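Handheld gripper build, is the data worth anything?
Workshop Builds > Arms and Grippers
14 replies, 2,310 views

Illthorpe
April 28, 2020
Finished the second version of my handheld gripper last night. Same two fingers as the ones going on the arm, printed in dark green, brass-coloured bushings in the links, camera looking down past the pads. The plan is to tidy my bench by hand with it, record everything, and train the arm on the recordings. Has anybody here done this at home and ended up with an arm that does something useful?

Priritz
Define useful. I've seen a lot of these threads. They go quiet right after the part where the arm has to move by itself.

Roman
That's a bit harsh. Mine picks up a marker and drops it in a cup. It took 30 recordings to get going and a lot more to get decent.

Priritz
Same marker, same cup, same spot on the desk?

Roman
Same marker and cup. I moved the cup. Not far, I'll give you that.

vindent
My question is the joints. Printed links wear, bushings or no bushings. Once there's slop in the handheld one and none in the arm, your recordings are of a different tool. What's the play at the fingertips?

Illthorpe
Under 2 mm with the pads open. I haven't measured it closed.

vindent
Measure it closed, with something between the pads. Open tells you very little.

Iqra Marwat
I'd worry more about what you're picking up. Clear plastic is miserable. We tried it at the shared shop in November and the arm kept closing on air next to the thing. Start with something solid and dull, get that working, then be brave.

Illthorpe
I get the advice, but a bench with only easy things on it isn't my bench. I've been working with a clear divided holder and a tube, and I want both in the set from day one.

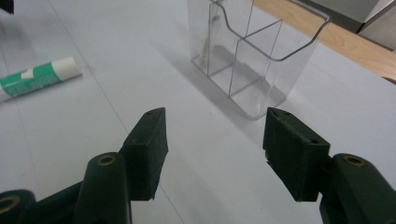

If it can't cope with those two then I'd like to find out now, before I spend another month printing parts. I also don't buy that starting easy saves time. You end up with a model that knows blocks and you start over.

Roman
You don't start over, you add to it. That's how I went from the marker to pens.

Priritz
From a marker to pens. Wow.

Iqra Marwat
Be nice. Illthorpe, at least put down a matte mat. A pale shiny top under clear plastic gives the camera next to nothing to go on.

Illthorpe
Fair. I'll do one batch on the bare table and one on a mat — same holder, same moves — and post both, good or bad.

vindent
And the closed number.

Illthorpe
And the closed number.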